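Gaspreise im Kurzfristhandel steigen nach Ausfall der Verdichterstation Orkdale

Die Großhandelspreise für Erdgas zur Lieferung am Folgetag haben am Vormittag deutlich angezogen, nachdem der Netzbetreiber Teltstead die Einspeisung am Knotenpunkt Orkdale eingeschränkt hatte. Der Kontrakt notierte gegen 11 Uhr 14 Prozent über dem Schlusskurs des Vortages. Der Frontmonat legte im selben Zeitraum um sieben Prozent zu.

Auslöser war nach Angaben des Betreibers eine Störung an der Wellendichtung eines Turboverdichters. Die Anlage wurde um 4.40 Uhr automatisch abgeschaltet und druckentlastet. Ein zweiter Verdichter gleicher Bauart befindet sich seit Anfang Februar in planmäßiger Revision und steht als Reserve nicht zur Verfügung. Der verbleibende Strang läuft unter Volllast, deckt jedoch nur einen Teil der gebuchten Kapazität.

„Die unterbrechbaren Buchungen sind seit dem Morgen ausgesetzt, die festen Kapazitäten werden bedient“, sagte Babita Bisht, Leiterin der Netzsteuerung bei Teltstead. Eine Kürzung bei Haushaltskunden sei nicht vorgesehen. Betroffen seien Industriekunden mit abschaltbaren Verträgen, darunter das Glaswerk Zovwood.

Speicher gleichen Fehlmenge teilweise aus

Zum Ausgleich wurde die Ausspeicherung aus dem Kavernenspeicher Sandhu erhöht. Dessen Füllstand liegt für die Jahreszeit niedrig, weil die Kälteperiode im Januar zu überdurchschnittlichen Entnahmen geführt hatte. Mit sinkendem Füllstand nimmt auch der Kavernendruck und damit die maximale Ausspeicherrate ab. Der Betreiber kann die derzeitige Rate nach eigener Darstellung bis zu 19 Tage halten.

Der Händler Santosh Mishra verwies auf die geringe Liquidität im Vormittagshandel. Mehrere Kraftwerksbetreiber hätten zeitgleich Mengen nachgekauft, um ihre Bilanzkreise auszugleichen. Ein Teil des Aufschlags dürfte sich nach seiner Einschätzung zurückbilden, sobald die Nominierungen für den Folgetag vorliegen.

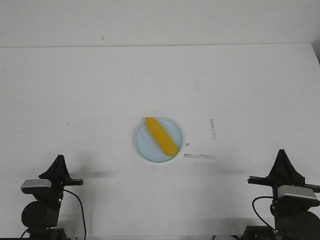

Auswirkungen auf den Strommarkt

Im Stromhandel fiel die Reaktion schwächer aus. Die Windeinspeisung liegt über der Prognose und begrenzt den Einsatz der Gaskraftwerke auf die Abendspitze zwischen 17 und 20 Uhr. Zwei Blöcke mit zusammen 272 Megawatt wurden vorsorglich aus der Vermarktung genommen und der Netzreserve zugeordnet — eine Anforderung lag bis zum Mittag nicht vor.

Die Analystin Kerubo Mosoti rechnet mit erhöhten Preisen bis zur Wiederinbetriebnahme des Verdichters. Maßgeblich sei der Zustand des Läufers. Bleibt es beim Tausch der Dichtung, kann die Anlage nach einem Probelauf unter Teillast wieder anfahren. Muss der Läufer ausgebaut und neu gewuchtet werden, verlängert sich der Stillstand erheblich.

Die endoskopische Prüfung des Gehäuses hat nach Angaben von Teltstead begonnen. Ein Ergebnis soll am späten Abend vorliegen. Die Kapazitätsangaben für den Knotenpunkt Orkdale werden bis dahin stündlich auf der Transparenzplattform des Betreibers aktualisiert.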